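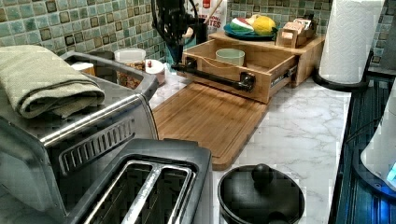
Can you set up a Trirnico countertop arm in a regular kitchen without a robotics background?

Anybody who can put together a bookshelf and follow a phone app can get one going in an afternoon, and you don't have to write any code. You do need a sturdy counter, a free outlet, and some patience for the teaching part, which takes a lot longer than the bolting-down part.

I've had the Trirnico kit for a good while now and I get asked about it a lot, so I figured I'd write up how I set mine up, what I'd do differently, and whether I think it's worth the money. It's $460 for the basic kit (arm, two-finger gripper, wrist camera, clamp, power brick). The Pelarley software is a separate subscription after the free period, and I'll get to my feelings about that further down!

What you need before you start

The kit itself, obviously. A phone or a laptop. A Phillips screwdriver, a small one, because the one in the box is awful and will chew up your screw heads. A damp cloth and a dry cloth. Some painter's tape. If your counter has a thick lip underneath, you'll want the Tveit extended clamp too. I had to order that separately and wait for it, so go measure your counter edge right now before you do anything else.

Step 1: Clamp the base

Wipe down the counter and dry it completely. Set the rubber pad down, then the base, then tighten the clamp from underneath. Snug is fine. I cranked mine the first time and squished the pad right out the side. Give the base a good shove with the heel of your hand, and if it shifts at all, loosen everything and start over. A wobbly base will make you crazy later when the arm keeps missing by a little bit and you can't figure out why.

Step 2: Put on the gripper

The gripper goes on with 8 screws that come in a tiny bag taped inside the lid of the box (I threw the lid in the recycling and had to go dig it out). Start all of them by hand before you tighten any. Run the camera cable through the clip on the forearm and leave a little slack at the wrist. Then turn the wrist slowly by hand, power off, all the way one direction and all the way back, and watch that cable the whole time. If it pulls tight anywhere, give it more slack.

Step 3: Power up and home it

Plug in the brick, hold the button until the light stops blinking, and stand back. The arm does a slow stretch to find its limits. Keep your coffee out of the way, and your pets too. When it finishes it parks itself and the app asks you to name it. Mine is called Noodle.

Step 4: Mark your work area

The app walks you through touching the four corners of the space you want the arm to use. This is where the painter's tape comes in. Put a little L of tape at each corner, bring the fingertip to each one, tap save. I left the tape there for weeks, and I still think that's the best thing I did, because every time I cleaned the counter I knew exactly where everything went back.

For your first work area, pick something with a clear edge. A cutting board is great. Bare counter is harder, especially if it's a busy pattern, and the camera did a lot better for me with a plain surface under whatever I was asking it to pick up.

Step 5: Teach it one thing

One! I know you want it to unload the dishwasher. Pick one object and one move. You go into teach mode, the arm goes limp (hold it up with one hand when you tap the button or it'll sag), and you guide it through the motion yourself. Come in from above, close the gripper, lift, move, set down, open. Then do it again, and again. The app says 20 demonstrations is the minimum, and I'd believe it. I tried to get away with fewer and got a robot that was very confident about grabbing air.

Move the object a bit between tries. Turn it a little, scoot it toward you, scoot it away. If you put it in the same spot every time, that's the only spot it will ever learn.
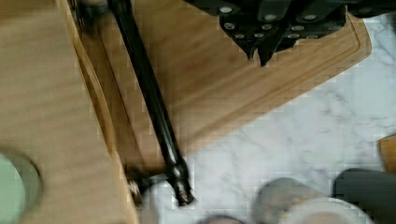

Long skinny things are harder than they sound, by the way. With a round lid or a cup you can be off by some and the fingers still close on it, but with a handle they have to be lined up across it, and if they come down at a slant the thing just rolls away from you. What worked for me was stopping high, turning the wrist first, and only then going down. Do it in that order every single time when you're teaching, and don't blend the turn and the drop together even though it feels slow and dumb. It copies whatever you do, bad habits included.

Also, grab near the balance point. I kept teaching it to grab handles out by the end since that's how I pick things up, and everything drooped.

Step 6: Let it try

Turn the speed down to the lowest setting and keep a finger on the stop button. Run it a bunch of times and write down what goes wrong, just a word or two. "Too high," "slipped," "bumped the board." When you see the same note coming up over and over, go back to teach mode and add a few more demonstrations of exactly that situation. I usually do this at 7 in the morning when the light in my kitchen is even, and then again in the evening with the overheads on, because it was noticeably worse under the overheads until I'd taught it some under both.

If things go wrong

Arm stops halfway and beeps: it thinks it hit something. Check the cable first, then the clamp.

Fingers close but don't hold: wipe the fingertips. Grease is the culprit pretty much every time in a kitchen. If that doesn't do it, Rorkden sells softer tips that slip right over the stock ones, and I like them better for anything glossy.

Camera picture is blurry or blocky: mine gets like this when the wifi is busy. Moving the laptop closer to the router helped some.

It keeps forgetting where the work area is: somebody leaned on the base. Do Step 4 over.

So should you buy one?

If you want chores done, save your money for now. I can put away a spoon faster than Noodle can, and so can you. If you like tinkering, or you've got a kid who does, I think it's a really fun kit and it's built better than I expected for the price. Setup instructions in the box are thin (hence this page), and support answered my email in August but it took them a while.

The Pelarley subscription bugs me, I'll admit it. You can run saved motions without it but you can't teach new ones, and teaching is the whole point. I'm still paying for it, so take that however you like. Wait for a bundle if you can stand to, and get the Tveit clamp in the same order so you're not stuck like I was with an arm in a box and nothing to hang it on.

Next up I'm going to try getting it to open a drawer, and I'll add a section here when I've got settings worth sharing.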